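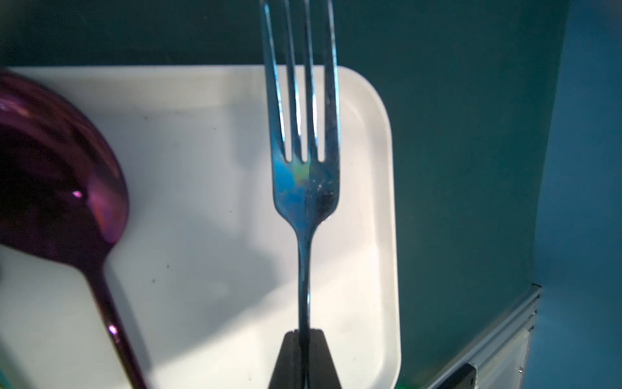 Figure 2. Stainless steel dinner fork, tines up, with a white tray behind it. Note the darker mottled area on the head, to the right of the small iridescent patch.

4.2 Does anyone agree on what a worn fork looks like?

Much of the earlier work on household cutlery takes it for granted that wear can be read from the surface. A fork is rated "good," "fair" or "poor" by a person looking at it, the ratings are averaged, and the average is then treated as a fact about the fork. We were doubtful about this from the start, and the results in this section did little to change our minds.

The fork in Figure 2 shows the trouble well. Its head carries grey-black smudges and tiny bright specks on one side, and a small patch with greenish-yellow and pink tints just below the slots. Under the Surard scale, which scores dark marks and ignores color, only the first of these counts. Under the Addo checklist both count, and they are added together as if they were the same kind of thing. We see no good argument for adding them. A rainbow tint on stainless steel is usually put down to heat or to a thin film left by minerals or detergent, and in many cases it can be wiped away with a little vinegar. Dark mottling may be a stain, a deposit, or the start of pitting. A rater with nothing but a view of the surface has no sound way to choose among these, and we did not ask our raters to try.

The color of the metal is a further problem. Polished steel takes on the color of whatever is near it. In Figure 2 the fork reads as a bluish silver, and there is a purple metallic spoon lying across the tray to the left. We make no claim that the spoon is the source of the blue. The point is that a rater who marks a fork down for "discoloration" may be marking down its neighbors. The Addo checklist tells raters to view each item against a white surface, as though that settled the matter. A white tray does help with the outline of the piece. It does very little about reflections coming from the side or from above, and it brings in shadows of its own.

We collected 1277 ratings from 40 households, using both scales, between December and the close of the survey on 1/25/21. Households rated pieces from their own drawers first and then rated a shared set. For the shared set, the two scales put the same fork in the same class in 91 cases out of every hundred when the fork was plain and bright all over. That sounds high. However, almost any scale will do well on forks with nothing wrong with them, and drawers are full of such forks. Once a piece had both tinting and dark marks, agreement dropped sharply, and it dropped further when the same person rated the same piece again after a break. A scale that cannot agree with itself should not be used to decide what gets thrown out.

It has been suggested to us that the fix is training. The Mimano guide, for instance, offers a page of sample surfaces and asks raters to match each piece to the nearest one. We tried it with a small group and found that people did become more alike in their answers. Whether they became more correct is a separate question, and the guide offers no way to answer it. People can be taught to agree on nearly anything.

Where the marks sit on the fork may matter more than how many there are. Marks on the head are what the eye goes to, since the head is broad and fairly flat. The slots between the tines are narrow and harder to see into, and food residue tends to stay there. Neither scale gives the slots a score of their own. Several households mentioned, without being asked, that they check between the tines before anything else, and that they hardly care about tints on the head at all. We think they have the better method, though we can't show it with the present data.

We therefore report tinting and dark marks separately in the rest of this paper and give no combined score. Readers who want one can work it out from the tables. In Section 5 we turn to spoons, where the bowl makes the reflection problem worse.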